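Trinent Curbside Notes: README

Hi, and thanks for opening this! I keep a small table of bulky waste and reuse pickups for the Long and Tunarholm routes, and this file explains what's in it.

What you get

One CSV with 300 rows, one row per pickup request. Columns are route, month, item type, bags, and where the load went (reuse shelf, recycling, landfill). I typed in 82 of the rows from paper slips, so expect a few odd spellings there. The rest came out of Urkex, the booking tool, as a plain export. 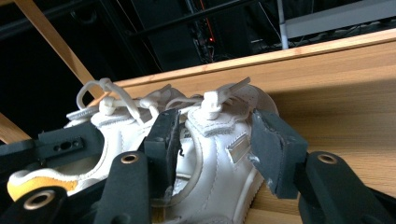 White sneaker on its side, yellow lining at the heel.

Things to know

Bags are counted at the curb, before sorting. Tunarholm has no numbers before June (the route didn't exist yet!). If a load was split between two places, I put down the bigger half. There are 11 rows with a blank item type, and I left them blank on purpose. Mattresses and sofas both sit under "furniture," which I may still change. 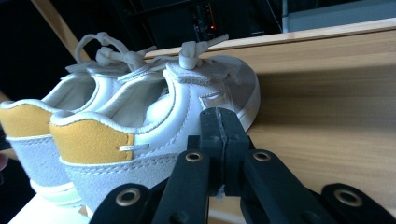 Small white sneakers with mustard-yellow heels.

Using it

Any spreadsheet program will open the file, and it loads in around 40 milliseconds on my old laptop. Addresses are stripped out, so please don't try to guess them back in. Share it, chop it up, make charts – just link back to this page. Found a mistake? Open an issue and give me the row number.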